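From: Luana Toledo
To: the sourdough and home baking list
Date: December 27, 2022
Subject: Re: Rye starter gone sluggish over the holidays

Hello all, and hello Barry especially,

I hope everyone had a good few days with plenty of bread in them. I'm only now getting to the list mail, with my feet up and a slice of the Evangelista loaf beside me (the one with orange peel, for those who remember the April swap).

Barry Furnival wrote:

> My rye starter has slowed right down. It used to double by
> lunchtime and now it barely moves until evening. I feed it the same
> as ever, 5 spoons of flour and the same of water, and it lives on the
> shelf by the back door. Smells fine, a bit like apples. Should I
> throw it out and begin again? My daughter is coming and I promised
> her the dark loaf.

Please don't throw it out! A starter that smells like apples is in good spirits, and I would bet my best banneton that yours is simply cold. The shelf by the back door was lovely in summer, I'm sure, but in December every person who comes in with groceries lets the weather in on it. Mine goes on top of the refrigerator from first frost on, wrapped in an old tea towel, and it perks up within a day or two.

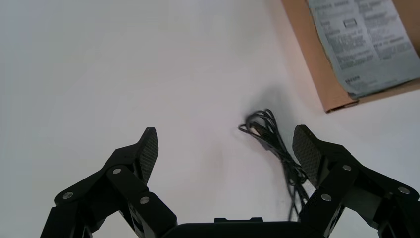 Merach Home Bakers, Bread and Starters Group

If you own a thermometer, stand it next to the jar overnight and see what it says in the morning. I like 26 degrees Celsius for rye, though it will work happily at less if you let it take its time. And do look at your flour while you're at it. I had a bag of Koson dark rye this fall that had sat far too long in my pantry, and my poor starter sulked for nearly 5 days until I opened a fresh one — I had blamed everything else in the kitchen by then, including my husband.

For the loaf itself, I would build it up the night before. Take a good spoonful of your starter, add 200 grams of rye flour and the same weight of warm water, stir it to a thick mud, and cover it. By breakfast the top should be domed and cracked. If it's still flat, wait. I know that's hard with a daughter on the way, but rye made in a hurry comes out like a brick, and I have served that brick to company.
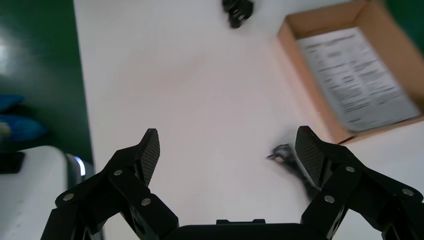
White tabletop and cardboard box

One more thing, for anybody still reading. The Flirnex tins some of us ordered together do need greasing, whatever the leaflet says, and right up into the corners. I lost the whole bottom of a loaf before Christmas and we ate the top half with soup.

Barry, write and tell us how it goes, and give your daughter my best. I'd love your caraway amounts too, if you ever measure them.

Warmly,
Luana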